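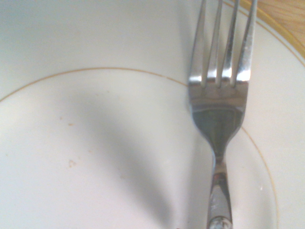

Radulović Named State Secretary for Regional Affairs

WILTHOLM, November – The Office of the Premier has appointed Blagoje Radulović as state secretary for regional affairs. The post had been vacant for five months. Radulović, 39, previously headed the district administration in Rostbridge.

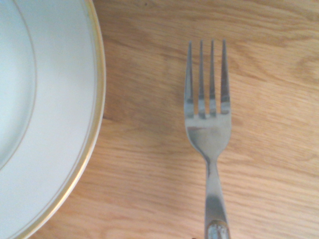 White plate with gold edging.

The state secretary will oversee a department of 273 staff and chair the Tuvach border talks, which cover 12 municipalities. Deputy secretary Avotiņš remains in office. The terms of reference are available on request from the press office.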